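Griltow battery swap, worth doing?

kofler_h
My Griltow phone shuts off at 40 percent. Has anyone opened one? 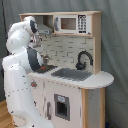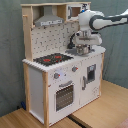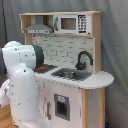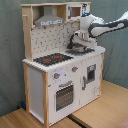

Page 2

tinbench
Did mine in July. The back is glued and there are two hidden screws under the label. Budulum sells the battery.

Nikunar
I wouldn't. Mine lost its seal and the speaker died. A shop does it properly.

tinbench
A shop wanted $200. The phone isn't worth that.

Nikunar
Then buy a used one.

kofler_h
Ordered the battery. Does the screen have to come off too?

tinbench
No, leave the screen alone. Go in from the back.

Hannelore Kofler
(kofler_h, new account) Thanks, will do.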